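FOR IMMEDIATE RELEASE

Celel opens sign-ups for the Pantry Swap, a neighborhood program for food that's still good and isn't getting eaten

Hi, I'm Ekua Tetteh, and I run Celel, a small food-sharing group that has been going for three years out of a rented kitchen on Hinari Street. I'm supposed to write these releases in the third person, and I've tried, and they come out sounding like a bank. So you get me.

The news first. In March we start taking sign-ups for the Pantry Swap, which is open to every household in the Hinari and Agbenyega neighborhoods. It's free. You bring unopened dry goods you know you aren't going to cook, you take home things you will, and if you want a hand working out what to do with a bag of something you've never seen before, there are cooks on site who love that question more than is probably healthy.

We tested the idea last fall with 22 households. Between them they swapped 700 items in one season, and most of those people have already told us they're coming back (one of them has told us four times, by text, with photos of her lentils). This year we have room for a lot more of you.

How we got here

The whole thing started with me moving apartments. I packed up my kitchen and found three half-forgotten bags of split peas, a jar of tahini from before my nephew was born, and enough cornstarch to open a laundry. I don't even like split peas! I bought them once for a soup, and then again because I'd forgotten I had them, and then a third time because they were on sale. I brought the good ones in to work and put them on the table with a note that said "please." They were gone by lunch, and in their place somebody had left two cans of coconut milk, which I used that same night.

After that it sort of ran itself for a while. People left things, people took things. Then it got messy – no dates on anything, opened flour, one very mysterious tin – and we figured it needed some rules and a sign-up sheet. 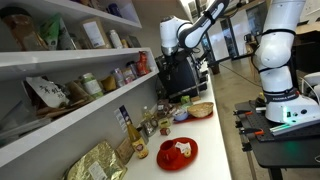
Dry goods are easy to lose track of, and I think a lot of that comes down to how we put them away. You come home tired, you find a gap, and in it goes. I've done it for years with paper bags especially, because they all look the same once the top is folded over. A brown paper bag next to a green-and-white pouch, next to a pale box, with a crowd of little jars at the far end: that's a perfectly normal shelf, and I'd bet most of us couldn't say what's in the bag. Our cooks have a fix for this that costs nothing. Write the name and the month on a strip of masking tape and stick it on the front, before the bag ever leaves the counter. Not on the top. You can't read the top of anything on a high shelf unless you're much taller than I am.

The other habit we teach is the "first out" spot. Choose one place in the kitchen, at eye level, and everything that has to be used this month lives there and nowhere else. When you're standing around at 6 p.m. wondering about dinner, you look there first. Sihan Liang, who runs our cooking table, swears she has cut her own grocery trips in half this way, and I've eaten at her place enough to believe it.

"People think they have nothing to eat, and then we go through it together and there are five dinners in there," she says. "They're just five dinners nobody planned. Give me rice, one can of fish and something pickled and I'll feed you and your brother."

What you can bring

Unopened dry and shelf-stable food, within its date. Rice, beans, noodles, flour, sugar, tea, coffee, spices, cooking oil, canned anything, jarred sauces, dried mushrooms, dried fruit, nuts, crackers, baby cereal. Labels in any language are fine, and we'd love more of them. Between us we read quite a few, and when we get stuck we ask around the room until somebody recognizes it. Please tell us if something contains nuts, sesame or shellfish and the label isn't in English, so we can put an allergy sticker on it.

Please don't bring anything opened, anything homemade, anything from the fridge or freezer, or alcohol. Dented cans are a maybe. If the dent is on a seam or the can is swollen, throw it out at home. I know you hate to. I do too.

How the swap works

You check in at the door and get a card with your points on it. Every item is worth one point, big or small. We tried weighing things last fall and it took forever and started an argument over saffron, so one item is one point and that's that. You can spend your points the same day or save them until the end of the season. New households start with five points even if they come with empty hands, and no one asks you why.

Daniyal Cheema handles check-in and built our inventory sheet, which now has 3,239 lines in it counting the old work-table days. He would like me to tell you that it's searchable. So if you're after chickpea flour or star anise, you can send us a message the night before and he'll tell you if there's any to be had – he really does enjoy it, so don't be shy. 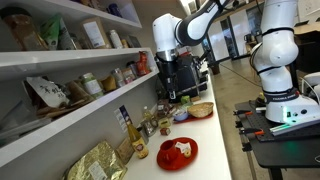
Points don't carry over to the next season, and they can't be sold or traded for money, but you can hand them to a neighbor. Just write the neighbor's name on the back of your card. Last fall one building on the Agbenyega side pooled all their cards and came away with everything for a big shared dinner in their courtyard, and I'm still a bit jealous that I had a cold that night.

Classes, too

Alongside the swap we're running short cooking sessions, 30 minutes each, built on whatever has piled up the most. Last year that was chickpeas, then oatmeal, then a truly alarming number of cans of pumpkin. Selorm Sulemana teaches most of them. He cooked in restaurants for a long time and he has very little patience for recipes that need a trip to the store, so everything he makes comes off the shelf, plus an onion. Bring a container if you want leftovers.

"I don't want to teach a dish," he told me when I asked him for a line for this release. "I want you to open your cupboard and stop being annoyed at it."

We also have a new session this year on reading date labels. "Best by" and "use by" get mixed up all the time and plenty of decent food goes in the trash over it. Our swap table sticks to the printed date, to keep it simple, but what you do with your own crackers at home is between you and your crackers.

Who's paying for it

Our rent and stickers and masking tape are covered this season by Jalell, the kitchenware shop two doors down, whose owner, Ankica Angelovski, came to one of the fall swaps for a bag of buckwheat and stayed until we stacked the chairs. She's also giving each new household a set of reusable jars while the supply lasts. They're good jars, with wide mouths, so you can get a measuring cup in there.

"I sell containers for a living, and I see what people put in them and then forget," Ankica says. "If this gets the food eaten, I'm very happy to help with the rent."

How to sign up

Come by the Celel kitchen on Hinari Street any morning before 11 a.m. and fill out a card, or ask for one at the counter at Jalell. It takes a couple of minutes. We need a name, a way to reach you, and the number of people you cook for. If stairs are a problem, use the side entrance by the bike rack and ring the bell twice.

If you'd like to help out, we're short on people who can lift boxes and people who can make coffee, and we're very short on people who can do both. Shifts are two hours, and you earn points for them.

Press are welcome at the swaps. Please check with Daniyal before you film or record, as some of our neighbors would prefer to stay out of it, and come hungry because Sihan won't let you leave otherwise. I'm happy to talk by phone most afternoons.

Contact: Ekua Tetteh, Celel, Hinari Street. Interviews with Sihan Liang and Selorm Sulemana can be set up through the front desk.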